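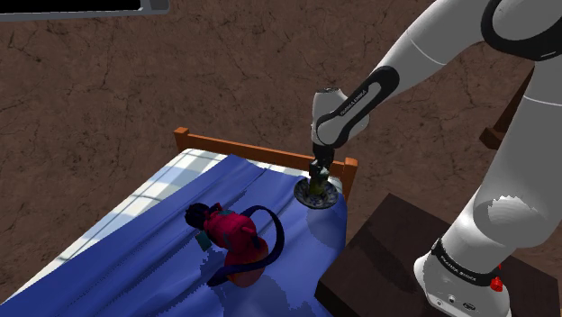 4 min read

Community > Robot learning > Collecting demonstrations > Simulated scenes

How varied should my bedroom demos be before I start training?

Kai Wegener
2024-04-08

Hello all! I've finally got my bedside scene running in Tisora and I'm having far too much fun with it. The arm is a Franka on a little wooden table next to the bed, and the job is to take the small green object on the blue and white plate and put it down somewhere I name: back on the plate, on the blanket near the headboard, or on the table by the base. There's a figure lying on the blanket as well, and the arm has to keep clear of it all the way through.

I drive the arm by hand with a gamepad and record every run. My plan was 500 demonstrations. I've done the first batch over a few evenings (tea at my elbow, radio on, bliss) and when I played them back in a row I noticed they all look the same. Same corner of the bed, same swoop down from above, same everything. I must have got into a groove.

So do I carry on to the full number and trust that it'll sort itself out, or do I stop now and start moving things about? And if I move things, what matters most? The plate? The person? The blanket? The floor texture is just the first one I found, a brown cracked one like dried mud, and I've grown quite fond of it, but I suppose that has to change too. Also, the figure sinks into the blanket a bit and the edges go jagged where they meet. Does that spoil the recordings?

Any advice very welcome, I'm new to the learning side and loving it.

grisar_fan

Stop and move things about, definitely. What a lovely task to pick, by the way!

I made exactly this mistake with a kitchen scene last September. I recorded for weeks with a mug in one spot, trained on the lot, and the arm went beautifully to that one spot whether or not the mug was in it. It had learnt the place and taken no notice of the mug at all. I was so proud of those recordings, too.

What I do now is work in blocks of 25. Before each block I shuffle the start positions with a script, record the block, then play it back at high speed before I do any more. If two runs look like twins I bin one. It sounds slow, but it keeps your hands awake, because you can't do the swoop from memory when the plate has gone to the other side of the bed.

In order, I'd change:

The plate and the green object first, and separately from each other. Have the object off the plate sometimes, or your policy will just look for the patterned rim. It's a big round high-contrast thing and it will be a terrific shortcut.

Then the figure. Turn it, slide it up and down the bed, change the colour of the clothes. Bright red on deep blue is very easy to see and you want it to cope with dull pyjamas as well. Keep some runs where the straight path would go right over the person, so that you have to steer the long way round. Those are gold.

Then the arm's starting pose. People forget this one.

Blanket folds and floor can come last. Swap the textures at random and don't fret over them. You can keep your mud as one of the set :)

As for the jagged bits, I'd lift the figure slightly until the meshes stop crossing, mostly for the contacts. If the blanket has collision switched on you may get odd pushes there. If it's only for looks then the earlier recordings are probably fine to keep.

Coelho

Agree with the above. Don't delete your groove runs though, just use fewer of them.

Also log the failed ones.

Prandby Pete

Great thread, I've got a couple of things to add from the labelling end, where I spend most of my time (and enjoy it, strange as that may be).

Write down the instruction for each run before you start it, never afterwards. If you decide on the way that the blanket looks nicer than the table, you'll label it as if you'd meant it all along, and the slow wobbly bit in the middle where you changed your mind goes in as good practice.

Word the instructions differently too. I keep 8 phrasings for each goal and pick one by dice roll. "Put it back on the plate", "plate, please", that sort of thing. Mine are in a text file, nothing clever.

And get somebody else to drive if you can! We had three people on our last set and you could tell at a glance who was who. One of us lifted very high before moving sideways, one practically skimmed the covers. With a person on the bed I'd settle on a lowest travel height and ask everyone to stick to it, otherwise the model averages the high path and the low one and you may not like what's in between.

I'd train a small model on what you've got after the second or third shuffled block, long before you reach your full number. It'll be hopeless, but it'll be hopeless in particular places, and you can go and record those next. That's my favourite part of the whole business.

Related posts
Gamepad or 3D mouse for driving a simulated arm?
Tisora: random textures change halfway through a recording
Soft blankets in Grisar, how slow is too slow?
Trimming the pause at the start of each demonstration
Storing camera views and joint angles together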